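Notebook, February, started 9:40

Continuing with the dye solutions for the cotton samples. Matúš Gajdoš asked for a second set of the Jirnari red, because the first set came out too brown after rinsing. I looked in my old pages and I think the problem is the tap water here, which is quite hard. Today I use only distilled.

Bath 1: 400 ml, the usual amount of powder, salt added in 2 portions. Stirred by hand. Temperature went up slower than I wanted, so I left the lid on and did the labels in the meantime.

Bath 2: same recipe, but soda ash goes in 19 minutes later. The Tetum sheet says to add it at the start. I do not agree with the sheet, but one comparison is not enough to be sure.
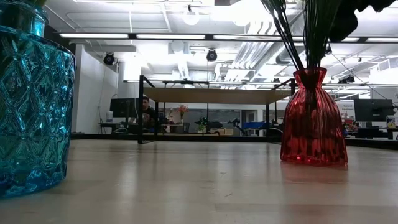

Turquoise and red glass vases on the light wooden table.

For the blue I still have no good match. Charbonneau sent us a card with turquoise shades, and all of them look greener under our ceiling lights than they do at the window. Must compare in daylight only, before lunch if possible. Please do not write "OK" on the card before this is done.

11:15. Both baths rinsed. Bath 2 is clearly more red, bath 1 has again a little brown at the fold. The rinse water of bath 2 ran clear after roughly four changes. Pieces are hanging on the rack, do not iron them yet.

To do: order more soda ash, wash the big beaker properly (there is a pink ring inside), ask Matúš which cotton he used the first time.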